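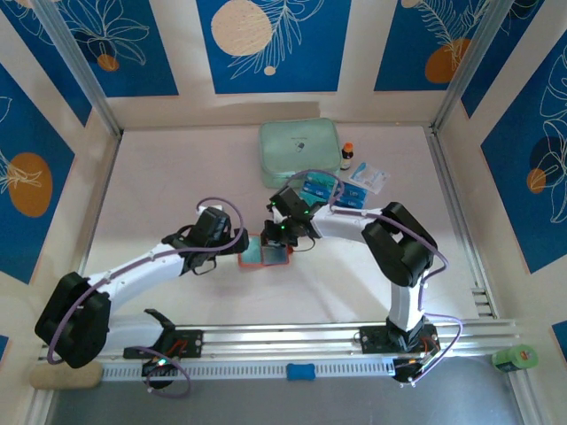
Figure 1. The small-kit set on the pale surface, with the green pouch at the back, the amber bottle and the white and light-blue packet to its right, and the blue boxes and orange-rimmed tray farther forward.

4.2 What goes in the pouch, and what never makes it back

I'll admit I came to the Avow study thinking that medicine cabinets were the interesting part. Cabinets have shelves, after all, and shelves tell you a lot about a family. But once Mirela Mendonça and I had sat in enough kitchens in Pikville, we kept drifting toward the little kits instead – the pouch in the glove box, the pouch in the diaper bag, the one that lives on top of the fridge and gets pulled down when somebody burns a thumb. Across the 30 households we ended up with 114 kits on our list, and I'd guess we missed a few (people kept remembering another one as we were putting our shoes on).

Most of what we heard about was ordinary stuff. Small bottles, sealed dressings, flat boxes, and then one or two things that had wandered in from some other part of the house. The set in Figure 1 has that same mix of shapes, and the mix of shapes is what I want to talk about here. A small bottle stands up on its own and has a cap you can spot from across a room. A sealed packet slides under everything. Flat boxes stack well and then hide whatever printing is on the ones lower down. When you ask a person to get all of that into one soft pouch with a zipper, you learn pretty fast which of those they worry about.

They worry about the bottle! Nearly everybody we talked to put the bottle in first, or at least picked it up first and then held it while they thought. One dad told us he didn't trust caps. A retired bus driver said a bottle had leaked on her on a Sunday drive and she'd been wrapping them in a sock ever since. We didn't ask about leaks in the interview guide, and I wish we had, as it came up so often on its own that I ended up adding a code for it halfway through October and going back over the first tapes.

The dressings got the opposite treatment. They went in last, pushed down the side, and people hardly looked at them while they did it. I asked one woman whether she knew what size hers were and she laughed at me. When the packing was over and we asked folks to name what they'd just put away, dressings were what they forgot, even with the pouch sitting right there by their elbow.

Flat boxes are a funny middle case. People like them. They square them up, they tap the edges on the table, they make a nice stack and then discover that the stack doesn't want to go in a pouch as a stack. So it gets split, and one or two go in flat against the back wall and the rest get left out on the table for later. In our notes "later" mostly meant a kitchen drawer. Mirela calls these the drawer boxes, and the name stuck with all of us.

We had a long back-and-forth about whether to code by object or by spot. Mirela Toledo (yes, we have two Mirelas, and yes, the email threads were a mess) wanted the spot, meaning where on the table a thing sat before it was picked up. Her hunch was that people pack from the near side to the far side and that all my theories about leaky bottles were really about reach. It's a fair worry. In the home visits we couldn't settle it, as people tipped their kits out any old way, and moving their things around first would have felt rude. For the set we used outside the homes we put the pouch toward the back, kept the bottle to the right of it, and let the blue pieces gather in front.
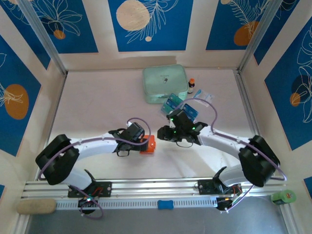 4.3 Color, and the trouble with "the orange one"

Color did a lot more work than I expected. I had a plan to use the printed names of things in our coding sheet, and I dropped it after the third visit. People don't read these items when they pack, they go by color and by how big a thing is in the hand. "Grab the orange one" was a perfectly good instruction in one house and a complete mess in the next, where three things were orange and one of them was a cap.

So we borrowed the Skotton sheet, which Seixas had adapted for sewing boxes, and changed the wording to suit. Each item gets one main color, one shape word and one closing word – cap, zipper, snap, flap, or none. It's a very plain sheet. It fits on one side of paper and you can fill it in with a kid climbing on you, which I've now done twice. We wrote up more than 200 entries that way before I stopped fussing with the layout.

The closing word turned out to be my favorite column. A zippered pouch makes people tidy, or at least it makes them try again, as a zipper that won't close is a clear sign that something has to come out. A snap is more forgiving. Folks would overfill a snapped holder, press down with a thumb, and if it popped open they'd shrug and tuck it inside the bigger pouch that way. Soft holders also pick up a second job very quickly. We met some full of bus cards, one that held a spare house key and a baby tooth, and several where the owner couldn't say what it had been sold for in the first place. 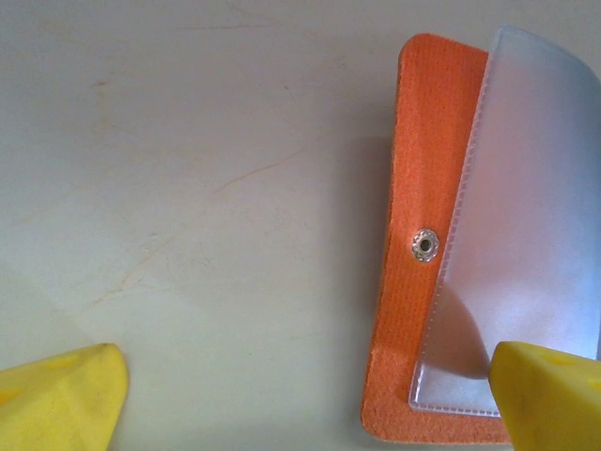 I wrote all of those down as "holder" and left it there, whatever the owner called them. Mirela Mendonça would have split them by fabric, and she may well be right that a ribbed one gets handled differently from a slick one, but we'd have needed a lot more kits to say anything sensible about it. What I can say is that holders moved around the house more than any other kind of item in the study. When I called families back to ask where things had ended up, the bottles were mostly where we'd left them and the holders were in coats, in cars, and in one case at a grandmother's place two towns over.

Two families had also changed the pouch itself between the visit and the call, both to something bigger. I kept them in the tables in Section 5 and marked the rows, with their first pouch counted for the visit and the new one for the follow-up.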